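3.2 Materials and table layout

Sorting was done at a white table pushed up to a pale wall, nothing else on the surface. We wanted things people really have lying about, so no matched sets and no wooden blocks. Items came from a list of 30 drawn up in the pilot (see Section 2), trimmed to 16 after the Flindard kitchen trial, mostly breakables taken out. Three containers were kept throughout: a wide bowl, a mesh pen holder, a divided bin. They differ in depth, opening and how much you can see through the sides, which matters for the placement scores later on.

Layouts were drawn up in advance, 14 in total. Each one fixes the containers along the back and leaves the front of the table for loose items. Bottles were always laid down, never stood up, as standing bottles got treated as "already tidy" in the pilot. Same problem reported by Wenier and Ristić for cups.

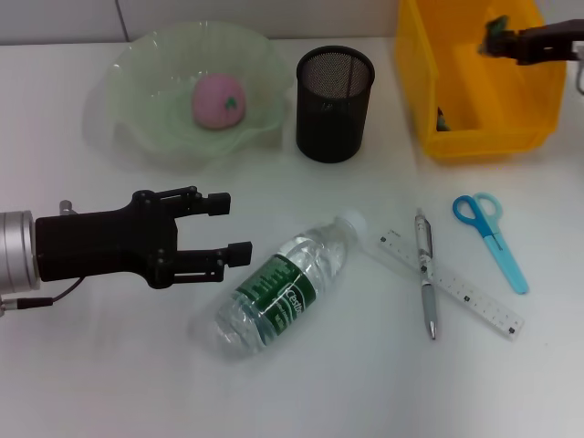

Figure 3. Table during a sorting trial: green glass bowl with a pink ball in it, mesh pen holder, yellow bin with divider, clear water bottle on its side.

Small items were the awkward ones. In the bin they end up low down by the wall and are easy to miss when scoring, so the coder checked it from above as well as through the side. The bowl was simpler, wide and shallow in use, but its ruffled rim gives no clear edge. An item touching the rim was counted as in. Pen holder: anything sticking out of the top still counted, provided it stayed put.

Scoring follows the Valtis sheet with one change, partial credit droped for items left between two containers. Limit of 50 items per session, breaks not included. Layout order was shuffled seperately for each session.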